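Onby Letter Club: Questions We Keep Getting
Last changed 2021-06-21
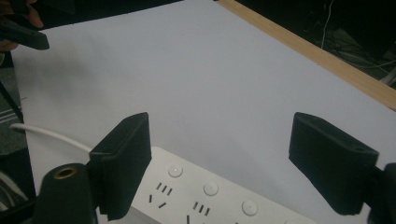

The club is for people who would like to write proper letters to strangers and receive proper letters back. It has been going long enough for the same questions to come round again, so Mbali Modise has written down the answers and would be grateful if you read them before emailing her.

What do I get for joining?

An address. You are matched with one other member, you write to them, and with luck they write to you. There is no app, and the newsletter folded after one issue, which was mostly an apology for the newsletter.

How much does it cost?

6 pounds a year, plus whatever the post office is asking for stamps by the time you get there.

How are people matched?

By hand, from the form. We look at what you say you like and try to find someone who likes one of those things and is mildly opposed to another. Two people who agree on everything run out by the third letter. If you put "reading, walking, music" you will be matched with someone else who put "reading, walking, music", and you have only yourselves to blame.

I have nothing interesting to say.

Neither did most of the great letter writers, if you skip the famous bits. They had colds and complained about the coal. Our longest-running pair has exchanged 80 letters, and as far as we know the chief subject is a hedge.

How long should a letter be?

Longer than a postcard. One side is fine, two is friendly. A member in Mulard once sent eleven sides on the closure of a bus route and her partner asked for more, so we have stopped giving advice on upper limits.

May I type?

Yes. Some of us have handwriting that amounts to a private code. Please sign it in ink, though, or it looks like something from the council.

What paper should I use?

Anything that takes ink without the other side joining in. Lined, plain, the back of a school notice. Scented paper is discouraged after the events of April, when one envelope perfumed the entire batch.

My partner hasn't replied. Have I offended them?

Almost certainly not. Give it six weeks. People move, go on holiday, or put the letter somewhere safe. After that, drop us a line and we'll give them a nudge, then find you somebody else if the nudge goes nowhere.

Can I meet my partner in person?

If you both want to, that's your business. Pick somewhere public and tell a friend. One pair met at the station café in Skesix, got on very nicely, and went home to write to each other about it.

Do you take members under 18?

No, sorry. Schools do this sort of thing far better, and with stickers.

Is there a waiting list?

Sometimes. We stop at 50 members because that is what fits in Mbali's card index, and she won't hear of a second box.

How do I leave?

Write and say so. By letter, if you can bear it.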